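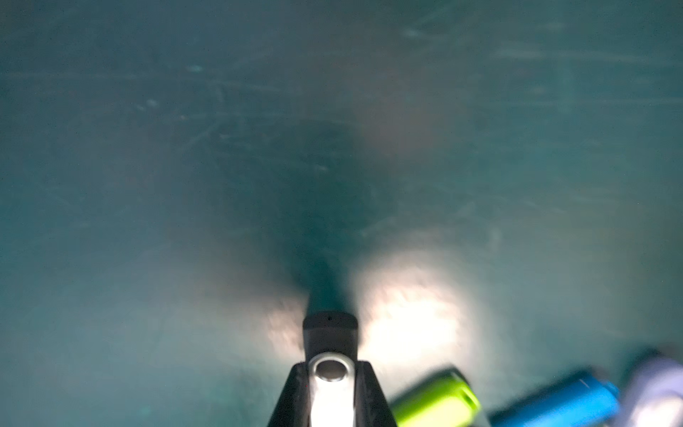

Swivel-cover flash drive held in the two-finger gripper, sorting cell, Nendesden.

Cell Operator, Flash Drive Sorting and Packing (full time)
Rudow Media Services, Nendesden site

Position summary
Rudow receives, tests, loads and packs USB flash drives for business customers. Until last year all sorting at the Nendesden site was done by hand at benches. The first sorting cell has taken over picking for mixed-color orders, and a second cell starts up in November. We have 2 openings for operators on the new cell.

What has changed
Bench sorters used to pick each drive, check the casing, turn it to the correct side and place it in a tray. In the cells, the arm does the picking and placing. The operator loads the work surface, handles the drives the arm rejects, changes the gripper fingers and signs off each batch. There is less repetitive hand work and more screen work. Walking distance per shift is longer than it was at the benches. Operators also write the fault log, which bench sorters did not do.

No bench position was cut when the first cell started. Bench sorting continues for small orders and for drives with nonstandard covers, and cell operators rotate back to the benches one shift in 6.

Duties
Spread incoming drives on the work surface so that they do not overlap
Start, pause and restart the cell from the Skaltum control panel
Inspect rejected drives for loose swivel covers, cracked casings and bent connectors
Check the gripper fingers for wear at the start of each shift and replace them as needed
Wipe down the work surface and report deep scratches to maintenance
Enter stops in the fault log with the time, the item type and the action taken
Teach new item types to the cell with the process engineer present
Move finished trays to the packing line

Operators do not open the control cabinet or change speed limits. Those tasks belong to maintenance.

Requirements
High school diploma or equivalent
Able to read and follow written work instructions in English
Able to tell similar casing colors apart (a color vision check is part of the interview)
Comfortable entering data on a touch screen
Able to stand for most of a shift and lift full trays to bench height
At least one year in assembly, packing, warehouse or electronics work

Robot experience is not required. Experience with barcode systems or with anti-static handling is useful.

Training
Training takes 3 weeks and is paid at the full rate. The first week is at the benches, so that new operators learn the items before they work with the cell. The remaining time is spent at the existing cell with a trained operator. Trainees run the cell alone only after passing the stop and restart test, which may be repeated.

Hours and pay
Two rotating shifts, early and late. No night work. Pay follows the site scale for machine operators, one grade above bench sorter. The grade is kept during bench rotation.

Current employees
Bench sorters at Nendesden and packing staff at the Eide warehouse may apply and keep their length of service. Use the internal form and tell your shift lead before the interview date is set. Current employees do not need to send a resume.

How to apply
Send a resume and a short note stating your shift preference to Heike Haberkorn, Operations. Applicants selected for interview are invited to the site on a Tuesday to watch the cell run and to do a short sorting exercise by hand. Closed-toe shoes are required on the floor. Safety glasses are provided at the gate.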